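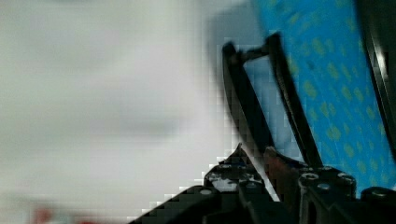
Toltard play kitchen set, sorting notes
Print this entry | E-mail this entry

May, 9.40 am

Started on the kitchen set for the Curnach loan shelf. Job number 3172. The aim is to settle what goes in the set, what it gets stored in, and what the borrower's card says. Dishes first, food second.

The dishes come from two old sets, so the colours don't match. I'm fine with that. Kids learning colour names get more out of a mixed lot, and replacing one piece won't mean replacing the lot.

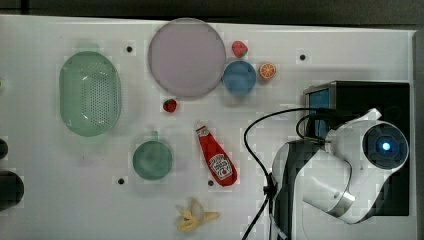

Food pieces are harder to settle than dishes. The small ones go missing first and I want each to have a home on the card. Strawberries can go under the colander, and the orange slice in the blue bowl. The peeled banana is an awkward shape with the peel flaps out like that – it should travel on top, never under the plate. The ketchup bottle lies on its side if the tub is shallow.

Tub: tried the catalogue for the Gachanja one, 8 litres, lid included. The oval colander decides the size, so measure that before ordering. Budget left on this job is $95, which covers the tub and labels with a bit over.

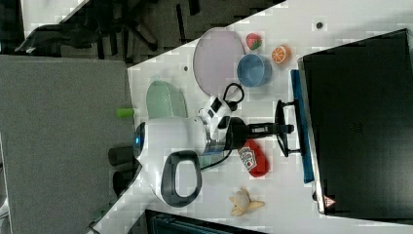
Labels next. Last year's paper ones peeled after a few washes, so I'd like to try the Skutitetti vinyl on the underside of each dish. Leave the food pieces unlabelled – the card will do for those.

Wash instructions for the card: warm soapy water, rinse, air dry on a towel. No dishwasher. Wipe the bottle with a cloth and keep the label out of the sink.

Still to do:
- measure colander
- order tub
- draft the card, large print
- ask Curnach which shelf

Contact the workshop | Copyright Toltard Toy Workshop | Back to top

Recent entries
Relabelling the puzzle boxes
Wooden train track, missing joiners
Tub lids that crack in the cold
Tea set returns, May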